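Norwood Open Day: A Look at the Nirer Watch and the New Ekby Band
Posted 6/7/19 by Drita Vasić 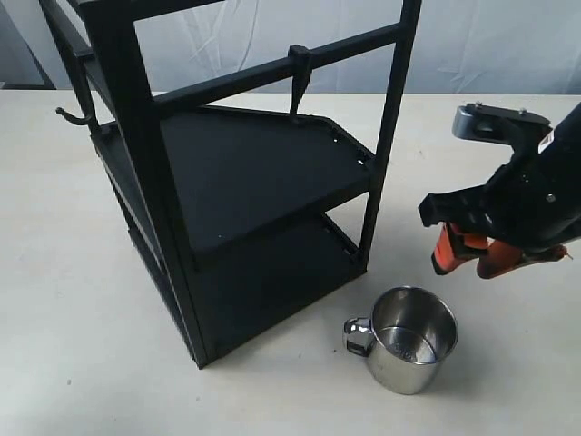
Katherine Condori wrote in before the visit to ask whether the Nirer would finally get a bigger battery. She has the first model and says it dies before dinner if she leaves GPS on, and she wanted me to put that to someone at Norwood in person. I did, and the answer is further down.

Norwood opened its design office to visitors for the first time this year. Registration was free but limited to 113 people, split into groups. I was in the second group, which started at 10:40 after a delay at the front desk. Phones were allowed in most areas. In the test lab they had to go in a locker.

The tour began with a talk by the product team. Norwood has two wearables on the way, the second Nirer smartwatch and a cheaper fitness band called Ekby. Both were shown as working samples, though the software on them was not final. The Ekby had German menus for part of the demo and had to be restarted once.

The Nirer keeps the round case. It is a little thinner than the old one, and the crown now turns as well as clicks. Scrolling with it felt smooth in the message list and slow in the settings menu. The staff said the settings menu had not been worked on yet. There is a speaker this time, so you can take a call on your wrist. I tried one and the voice on the other end was clear, but the room was quiet.

On the battery, the team would not give a capacity. They did say the target is 40 hours of mixed use with the screen set to wake on movement. With GPS running the whole time it will be a lot less, and they had no number for that. So Katherine, the short answer is that it should be better, and I would wait for a proper test before buying one for long runs.

The Ekby is a narrow band with a small touch screen. It counts steps, tracks sleep, and shows notifications from the phone. You can't reply to them. There is no GPS, so it uses the one in your phone. It will come in 4 colors, and the strap comes off with a small catch on the underside. I found the catch stiff. The man next to me had no trouble with it.

After the talk we went through the test lab. One machine presses the side button over and over, and another bends straps back and forth. There is also a salt spray cabinet, which was switched off that day. The engineer leading us said straps fail more often than screens do, mostly at the pin, and that the pin on the new Nirer has been changed for that reason.

Straps for both models will be made by Rodrigues, a supplier that also had a table at the event. They had leather and rubber samples out. The rubber ones pick up lint. Straps from the first Nirer will fit the new one. They won't fit the Ekby.

There was a question session at the end. Someone asked about paying by phone on the Ekby and was told no. Someone else asked how long the first Nirer would keep getting updates. The reply was that it will get the next big one, and after that they haven't decided. No prices were given for either product. The Nirer is planned for October and the Ekby should follow, with no month named.

Parking is across the road and costs extra. Lunch was sandwiches and coffee, and the coffee ran out before my group got there. If you want to go next year, sign up for the first group.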